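April 22, 2025

Woke up before the alarm again, which is getting to be a habit, and lay there doing sums about the garden plot. The Atunholm people want $231 for the season now. It was less last year, but they've put in a second water tap at the far end and I guess somebody has to pay for it. I'm going to pay up. I grumbled about it all through breakfast and then wrote the check anyway.

Took the early bus out to Perkent to look at seed potatoes. I wanted the little knobbly yellow ones I grew two years ago and of course they were sold out -- they'd had them in March, the girl said, very cheerfully. So I came home with three bags of a red kind I've never heard of, plus a tray of leeks I did not need (they were right by the register!). Also a new trowel. The old one has been bending every time it meets a stone, and my plot is mostly stones.

It rained on the way back, big fat drops, and the bus windows steamed up so badly I missed my stop and had to walk back past the bakery. You can guess how that went. Their cheese rolls have gone up too, but they're still the best thing on that street. 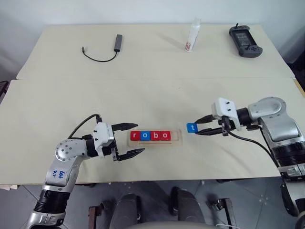

Spent the afternoon setting the potatoes out in egg cartons on the spare room windowsill and reading up on blight. There's a long piece on the Pisia site by a man who claims to have weighed 1,000 potatoes one at a time, and I read every word of it. He swears by seaweed. I have no seaweed. I have half a bag of chicken pellets and a compost heap that smells a bit off, so that'll have to do.

Called Demissie about the shed roof and sat on hold for ages. They can come out next month and they want $400, and that's only for the felt! I told them I'd think about it. The bucket under the leak is holding up fine so far.

Soup for supper, the last of the freezer batch. Must remember to move the leeks inside tonight in case it freezes -- they're still out on the back step.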